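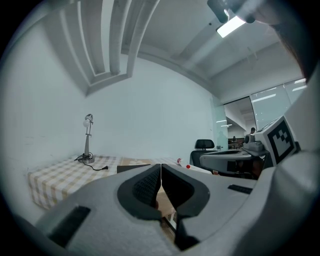

Figure 1. Gripper held over the work table at Wistano, second device with its marker plate on the right.

Work and Technology module, project report
Jocelyn Ignacio and Rangi Bright

What happens to the packers? Automation at a Lelbridge firm

1. Background

Wistano is a firm in Lelbridge that packs and repacks household goods for online shops. Returns mostly. Somebody sends back a lamp, it gets looked at, wiped, put in a new box and goes out again. Until last year all of this was done by hand on one long bench downstairs. Then the company signed up with Nseir, who supply robot arms and the software to run them, and part of the upstairs was turned over to what everybody there calls "the teaching room".

Rangi worked there two summers ago as a packer so we had a way in. We should say that now as it may have affected what people told us (see section 6).

Our question was: what changes for the people who work there when the arms come in? We did not look much at whether the arms are any good. Other group is doing that side.

2. Method

Visits in August, mornings only. Manager would not have us in after 2pm when the lorries load. We watched the bench and the teaching room and talked to six people – four who have moved upstairs, one still on the bench, one supervisor. Notes by hand, typed up the same evening. Everyone is a letter in this report. We asked to see the shift sheets and got the August ones but not the earlier ones, so no proper before and after comparison. This is a big gap and we know it.

Interview questions in Appendix A (not attached to this version, will follow).

3. What the work is now

The old job: stand at bench, take item from crate, check, wipe, wrap, box, label. Target per shift. Most people did it for years and could talk all the way through it.

The new job: pick things up and put them down with a gripper held in the hand, over and over, with the movement being recorded. The recordings go to Nseir and are used to train the arms downstairs, which are called Rano (each arm has Rano and a number taped on it). So the packers are doing the packing motions still, only through a tool and not for a customer. Nothing done in the teaching room gets sent out to anybody.

The table upstairs is made to look like a home, or a bit like one. Checked cloth, desk lamp, placemat, small bits and bobs. B told us the idea is the software should see the things in different spots with different stuff round them. She moves the items between goes. She said the first week she kept tidying up afterwards out of habit and was asked to stop.

The gripper is a big pale grey thing with two dark fingers that have a rough black pad inside. It carries a marker block or plate with a black and white pattern, and the system uses this to work out where the gripper is in the room. If a sleeve or another person gets between the marker and the room camera the go is thrown away. This matters more than we expected, it came up in nearly every interview.

4. Targets and numbers

On the bench the target was in parcels. In the teaching room it is in "good goes", meaning recordings that Nseir accept.

For August the room was set 3,000 good goes. The sheet on the wall had 2,974 at the end, so 26 short. The supervisor said nobody was told off about it. C said the same but also that "you feel it", and the bonus is only paid at the full number. So 26 goes cost the whole room the bonus. We asked the supervisor if that was right and she said it is being looked at. Next target is 4,000 with 3 people on each shift, same as now.

A rejected go doesn't count for anything even though it is the same effort. People do not always find out why it was rejected. The list comes back the next morning with a yes or no by each line and sometimes a code. D keeps his own notebook of the codes and what he thinks they mean. There is an official list of codes but he hadn't seen it, we had to ask the office for it. It was two pages long. He was quite annoyed when we showed him, fair enough.

5. Findings

5.1 The body

Bench work hurt the back and the feet. Gripper work hurts the wrist and the shoulder, so people said. The thing is held out in front with the arm up and you have to go slowly. A said fast is easy and slow is what gets you. Two of the four upstairs wear a wrist support now, neither did before. There are chairs in the teaching room. Downstairs there were never any chairs on the bench, and three people brought up the chairs without us asking. Opinion was split on whether you can really do the work sitting down, A stands for all of it and B sits when she is doing the near half of the table.

Breaks: ten minutes each hour upstairs, compared to the old pattern of two longer ones. Everybody liked this. It was put in by Nseir and not by Wistano, becuase tired people make worse recordings according to the guidance sheet we saw.

5.2 Talking

Bench was loud and everybody chatted. Teaching room is quieter. Sound is not recorded, we checked, so people could talk if they wanted. They mostly don't. C said you lose your place in the movement. On our second visit we sat in for an hour and wrote down two conversations, one of them about a plug.

They eat seperately from the bench people as well now, different break times. The one still on the bench (F) said "they've gone upstairs" in a way that didn't only mean the stairs. We might be reading too much in.

5.3 Skill

This is the part we found most interesting and it should probably be longer. Packers know things they never had to put in words. How hard to squeeze a thin plastic bottle so it doesn't dent. Which way a lamp wants to tip. With the gripper they have to find it again because the fingers only open and close and you can't feel through them in the same way. A said it took her a fortnight before she stopped dropping things, and she has packed for eleven years.

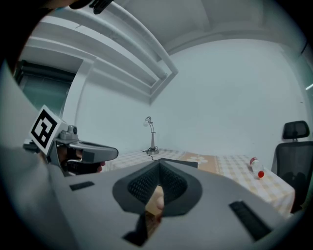

B had a different view of it. She thinks she is better at the job now than she was on the bench, and that going slow made her notice what she does. For instance she always used to turn a bottle so the cap faced away from her before lifting, never knew she did it until a trainer from Nseir pointed it out. She now shows new people. Her pay has not changed for this. We asked the supervisor whether showing new people counts as training and she said not formally.

Working in pairs is a skill too. With two grippers going at one table you have to keep out of each others way and not block a marker, and there is a sort of turn-taking which the pairs worked out for themselves. The guidance sheet has one line on it. D and A have a system of small nods. We tried it ourselves for ten minutes each (not recorded) and blocked each other constantly. Jocelyn's arm ached that evening, for what its worth.

5.4 Jobs

The obvious one. Everyone upstairs knows that what they make is used to train Rano, and that Rano packs downstairs. We asked straight out if they felt they were training their replacement. Answers:

A – yes, but somebody would do it anyway and better paid her than a stranger.
B – no, thinks the arms will always need new teaching when the goods change.
C – didn't want to answer.
D – "ask me when the contract's up."

The contract between Wistano and Nseir runs for two years. The supervisor (E) told us no one has lost their job so far and that is true as far as we could find out, but people who left the bench were not replaced. F counted five gone since the arms were put in. The bench is shorter now. There's a mark on the floor where the end of it was.

Hourly rate upstairs is slightly higher. We were asked not to print it.

5.5 Who owns the movement

Came up only once, with D. He asked if the recordings are his in any way, since it is his hands that did it. All four signed a form at the start. None of them had kept a copy. We got a blank one from the office and it says the recordings belong to Nseir and can be used at other sites. B was surprised by the other sites part. We don't have the legal knowledge to say more but would of liked to go into it.

6. Problems with this study

Six people is small. Rangi knows three of them, so they may have been more open, or more polite, hard to tell. Mornings only. The supervisor was in the building for all of the interviews, and for one of them she was in the next room with the door open. No early shift sheets. Nseir did not reply to our two emails, so their side is only what we read on the guidance sheet and the form.

Also we ran out of time to go back and check quotes with C.

7. What we would suggest

Give the code list to the people doing the goes, it exists already. Pay part of the bonus for part of the target. Count showing new people as training. A copy of the form for everyone who signed it. Put one shared break back in so upstairs and bench eat together at least once a shift – F asked us specifically to write that one down.

The next target should be looked at again too. 4,000 with the same number of hands, when this one was missed, and two people already with wrist supports. E said it was set before the August figure was in.

8. Who did what

Rangi: access, interviews A, D, F, section 5.4. Jocelyn: interviews B, C, E, shift sheets, sections 3 and 5.3. The rest together, mostly the night before. References to be added.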